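We use cookies to remember your settings. Accept / Manage

Review: Hegyi grasp-retry method, Wurska release

Ran this for most of December at our Flastham bench. Short version – good method, rough docs.

Idea is simple. Policy misses a grasp, Hegyi relabels the miss as a new start state and trains on from there. No extra teleop. We fed it 1,411 episodes, 52 of them hand-checked. Took an evening to instal, config file is a mess.

Claimed result is fewer demos for the same success. We stopped at 545 and it held up on soft round stuff. Thin things, no. Zarkberg baseline still better there, and quicker to train.
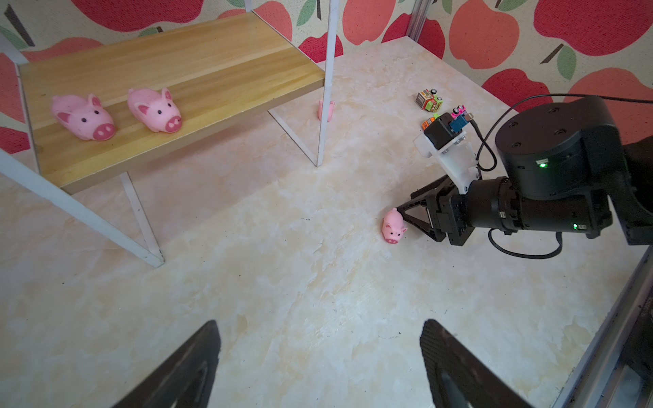

Page last changed: Apr 15, 2025

Pink pigs were the fun task – two big ones up on the shelf, little one on the floor by the gripper. Same shape, diffrent size, good test of whether it generalizes. Mostly did for us.

Would use again. Wouldn't bother under 1,000 episodes. Four stars.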